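Search this site Enter keywords

Robots in Shared Spaces - Week 7 handout
Tutor: Urszula Kwiatkowski

Case for discussion: a stop at the stove.

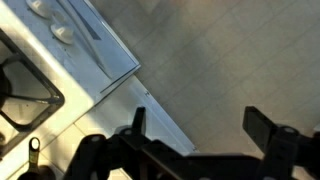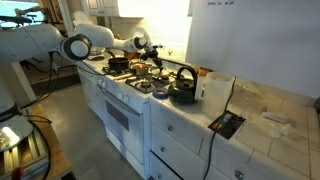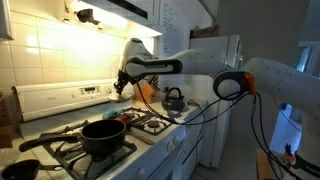 In the Moltbridge case the arm froze on attempt 149 while reaching over the hob. The log showed a joint fault - a cable had snagged. Ghassan Sfeir pressed the emergency stop 8 seconds later. The rule was 7.

Before the seminar, read the fault log and note who could have reached the stop button sooner. Bring one side of A4.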